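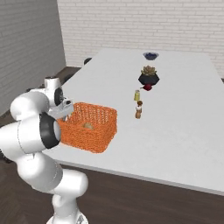

A small phone for people who miss small phones

The lead designer at Morikawa pours the tea before she will talk about the Felport, and she pours it slowly. "My mother kept her old handset for 11 years," she says, "and every time I brought her something bigger she gave it back to me, very politely, wrapped in the same tissue paper."

The Felport goes on sale in September at $305, which she admits is more than she had hoped. The screen is the reason, she says. Small panels are hard to buy now, and the first supplier dropped out in the spring, so there was a long, worried month before Trandance agreed to make them.
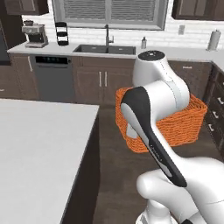
She is happiest talking about the battery. It can be changed at home with one ordinary screwdriver – she did it for me twice, chatting the whole time – and spares will be sold for 10 years. "We went back and forth on that promise," she says. "I kept bringing it up until they were tired of me."

And the camera? She laughs. "It's a nice camera. It takes a nice picture of your lunch. If you want the moon, please buy a different phone!"

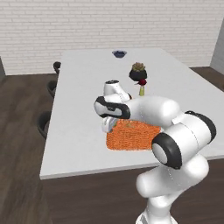

A white robotic arm above the long table, white brick wall at the back.

A larger model may follow, though she would sooner fix the speaker first, and she has already filled a notebook page with what bothers her about it.

Contact us | © Flulitport | Back to top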